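I promised to write down how we planned the budget for our second gripper station. I will do it in small posts, because I write slowly in English and my tea is getting cold.

Background for the new people: we are a small test kitchen lab in Prelstead. Four people, one robot arm, one long table. We test how a gripper manages ordinary household things like bottles, mugs and jars. Customers send us their gripper and we send them back a report.

In spring Glenys Voyle, who keeps our accounts, asked me a simple question: "What does a second station cost?" I answered in two minutes with the price of an arm. That was my first mistake, and she was kind about it.

The arm is the number everybody remembers. It has its own quotation, on nice paper. The other things come in small invoices from seven different shops, and together they make a sum which frightened me a little.

So we made a list of everything on and near the first station. I walked along the table with a notebook and Idris Gittins called out what he saw. Mounting plate, cable, cable clips, power supply, emergency stop, lamps, cloth, clamps, buckets, towels.

Idris insisted on the towels. We had never bought towels on purpose. They came from people's homes, and some of them would like to have theirs back.

Then the quotations. We asked three suppliers: Ziser, Celeck and Nava. All three answered within 11 days, and I was pleasantly surprised.

Ziser was the cheapest for the gripper itself. But the fingertips are sold separately, and so is the cable, and the cable must be their cable. I read the second page only because Carola Kuhlmann told me to always read the second page.

Celeck was dearer, with the cable and one spare set of fingertips in the price. Delivery was the weak point. They offered August at the earliest and would not put this in writing.

Nava offered to rent. I liked it at first. Then Glenys Voyle put the rent in her table, next to our real hours of use, and after the second year we would have paid for the machine and still not own it. For a lab with short projects I think it could be a good offer. Ours are long.

A word about fingertips. In our budget they stand as a consumable, together with gloves and tape. One replacement set from the supplier we chose is 195 pounds. I had them in the first plan as "included", once, for ever. Please don't do this.

Also the cable. Idris keeps a spare in the drawer and the spare is in the budget. When a cable fails you can wait for a new one with an idle arm and a customer on the telephone. I have done this waiting one time and I do not want to do it again.

A reader asked if we need a special room. No. We need a table that does not shake, light that stays the same from morning to evening, and a plain background. For the background we use green cloth, bought by the metre at a fabric shop. It was the cheapest line in the whole plan.

Iron the cloth if you have patience. We have not always patience.

The test objects are a line too. Rafail Moschos laughed when I wrote "bottles and mugs" in an equipment budget, but clear plastic and clear glass are what our customers ask for most, and glass breaks. We put in 500 pounds for the year for objects of all sorts.
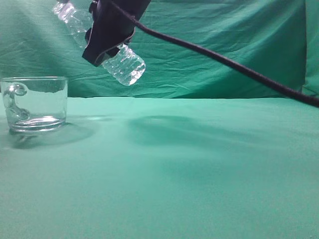 Rafail also wanted a line for time, and he was right. Somebody must install the arm, teach the positions and write the safety sheet. We counted our own hours at the same rate as we charge to customers. It was painful to look at -- but now the number is true.

Training: one of us goes to the supplier's course, the others learn from this person. Carola volunteered. The train and the hotel are in the plan, and also her lunch.

Glenys Eynon (yes, we have two Glenyses, you get used to it) asked what we will cut if the money is less than we hope. It is a good question to answer before, when everybody is calm. We agreed on the second lamp set and the better chair. We did not agree on cutting the spare cable, and I am glad.

At the end the arm and gripper were nearly half of the total. The rest was all the small things. If somebody gives you a budget where the arm is almost everything, ask them to walk along the table with a notebook.

We chose Celeck. They have now written the delivery month in the contract, after three polite e-mails from Glenys Voyle and one from me which was less polite.

If you would like the empty list, write me a message and I will send it. It is a plain spreadsheet, with the towels on row 7.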